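Castus sim kit review – minutes

October, 10:00 start, ended closer to noon. Small meeting room, Irén on the call for all of it.

Present: Gunvor Lundgren (chair), Irén Lengyel (remote), Muditz from purchasing, Gál from the line, me taking notes.
Apologies: Kolletti (their rep was invited for item 4, sent written answers instead, see below).

1. Last minutes

Accepted. One correction: the trial license is per seat, not per machine. Old wording changed in the shared copy.

2. Where we are with the trial

Gunvor went over it for Muditz, who missed last time. Castus is the simulation package sold by Kolletti. Comes with ready-made rooms, a two-finger gripper on an arm, and a wrist view we can swap between normal and fisheye. Idea is to practice pick and place in sim first and only book the real cell when a program is worth the time. Trial seats: 2. One is with Irén, one on the lab desktop.

Total runs logged so far 2636. Of those 1131 are on the tiled room, which Irén picked as the main test room since the curved wide view is hardest there. Rest spread over the plain bench and the shelf room.

Gál asked if a run means a full pick or just a start. Irén: anything that gets past the reset, so includes aborted ones. Gál not happy with that, wants completed picks listed seperately. Agreed, Irén to split the log.

3. Findings so far

Irén talked, others chipped in.

– Setup. Took her most of a morning. Installer fine, license server not. Had to be restarted twice. Lab desktop needed a driver update first and the manual doesn't say so until the back pages.

– Gripper model. Best part of the kit by a long way. Fingers open and close the way you'd expect, contact is stable on boxes and blocks. Thin flat things still slide out. Gál says same on the real one so maybe fair enough.

– Wrist view. Fisheye is useful, closer to the lens we have on the cell than she thought it would be. Straight lines bend a lot toward the edge and the arm itself takes up a good part of the view. Own vision code had to be masked for that. Half a day's work, done.

– Room textures. Low. Gripper comes out sharp, the surroundings blocky, patches on the tiles where the texture goes to pixels. Long talk on whether this matters. Gunvor thinks yes, anything trained on it will learn the blocks. Irén thinks less than people fear if we vary the lighting. Muditz asked if a better texture pack costs extra. See item 4.

– Speed. OK on the lab desktop, slow on Irén's laptop with fisheye on. Flat view runs fine on both.

– Crashes. A few, all when switching rooms without closing the log. Workaround: close the log first. Gál wrote this on a note on the monitor.

Gunvor asked for a plain yes or no on whether sim programs carry over to the cell. Irén: for blocks yes, for anything else too early. Has only moved over the block program. It needed the approach height changed and nothing else. Gál watched that one and agrees.

4. Answers from Kolletti

Sent in writing, Muditz read them out. Summary:

Higher res textures – available in next release, no charge for paying customers, not available to trial users. No date given.
Custom rooms – we can build our own if we have the editor. Editor is a seperate item on the quote.
Own gripper model – can be imported, they want to see the files first. Support hours get used up by this.
Support – email only on the basic plan. Phone on the larger one.
Trial extension – yes, 20 more days if we ask before it runs out.

Gunvor: ask for the extension today. Muditz did it during the break, confirmation came back before the end of the meeting.

Some discussion on the editor. Gál wants it, says the ready rooms don't look like anything on our floor. Irén would rather get the gripper import done first. Muditz pointed out both together push us over what can be signed off without going upstairs. Left open until the split log is in.

5. Compare with doing nothing

Gunvor wanted this on the agenda so it's on the agenda. Without the kit we go on booking the cell for every test. Gál says the cell is blocked most afternoons as is. Irén says even if only first tries move to sim it frees up a good chunk. No numbers on this yet. Gál to pull the booking sheet.

Muditz asked if there are other products we should look at before signing. Gunvor looked at one in spring, no wrist view, dropped it. Irén knows of a free one but nobody here has the time to maintain it. Agreed to stick with Castus through the extension and decide then.

6. Training

If we buy, who learns it? Irén and Gál for certain. Gunvor would like one person from the evening shift too. Gál to ask. Kolletti offers a one day course, Muditz to find out if it is included or billed. Irén offered to write up her own notes as a short guide, mainly the license server part and the masking.

7. Actions

Irén – split log, completed picks vs aborted, by room
Irén – rerun tiled room in varied light, gripper open at start, same start pose every time
Irén – short setup guide, draft is fine
Gál – booking sheet for the cell, last three months
Gál – ask evening shift
Muditz – new quote with and without editor, course cost
Muditz – get the answer on import of our own gripper in writing, incl how many support hours
Gunvor – talk to upstairs about the limit, no commitment yet

8. AOB

Lab desktop password has changed, ask Gál. Headset on that desk is broken on one side, Muditz to order a new one.

Gunvor asked for sim views to go in with the minutes from now on so people who weren't there know what is being talked about. Fisheye wrist view, tiled room, fingers open over the tiles:
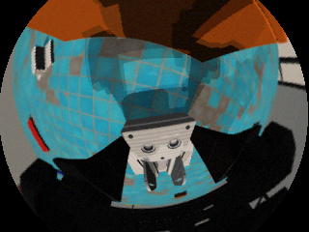 Next meeting once the split log is out, Irén to send a time. Same room if it's free. Corrections to these minutes to me by email please, not in the chat.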